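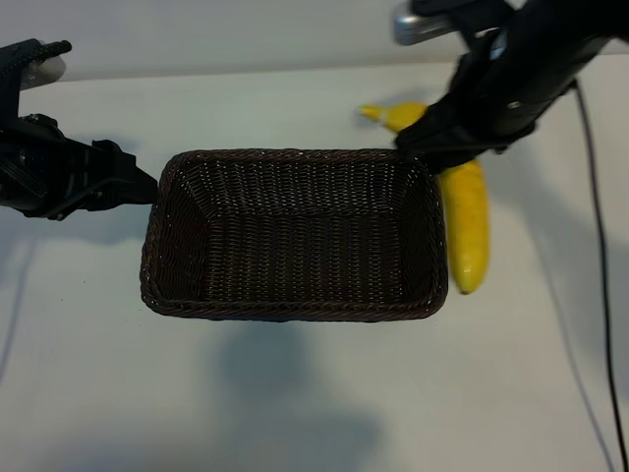

Do both arms need the same control rate?
They don't, but they do need the same clock, or the planner will pair a fresh pose with a stale one.

orkirero_fan
I'm running Etarex on two arms and my wrist timestamps drift 27 ms by the end of a session. Grasps near a basket rim go all over the shop. Anyone else? 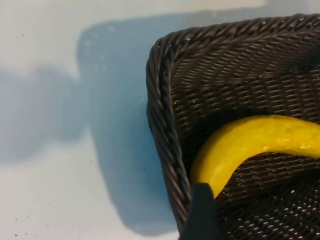 Wrist view, banana in the basket.

mudlark
Drift, my foot - that's your depth filter. Dark shiny weave is horrid for it. I binned mine and went RGB only, and I was much happier.

orkirero_fan
Tried that! Still 27 ms. I replayed 241 episodes through the Nomura logger, and the left wrist lags every time, so I can't blame the weave for
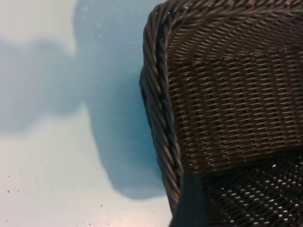
all of it, though I'll grant you the rim pose does jump when the finger gets close and blurry. Two bugs, maybe?

tinpot
Disagree with mudlark. Turn off auto exposure first, then look at the clocks. Mine was set to resync every 1800 seconds, daft default.
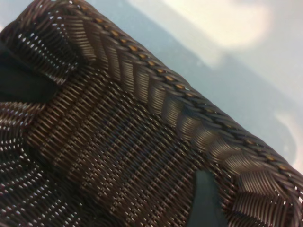
Dirnberg, 28 May 2019
orkirero_fan again. Resync is now every 115 seconds and the lag's gone - cheers tinpot! Rim pose still jumps, so mudlark gets half a point.

mudlark
I'll take the half. Post your filter settings.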